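By four in the afternoon Müzeyyen Yurt had swapped the fingers for the second time, and the kettle at Rakusby was on again. She likes the short Varusel pair for flat, slippery packets - the sort that slide off if you so much as look at them - while Hammad Khokhar swears by the longer Tuslow ones.

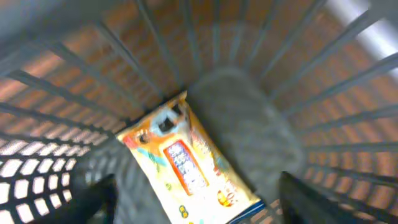

Hammad's trouble, he told me cheerfully, is always the basket, where a finger can snag on a rib long before it gets near the shopping. They give each pair 40 tries and argue over the results until February, or so it feels!

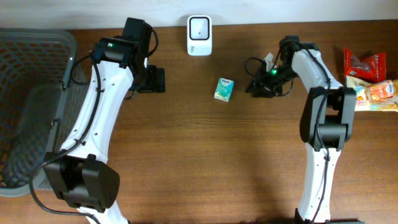 The two arms at the Rakusby bench, with the white scanner between them.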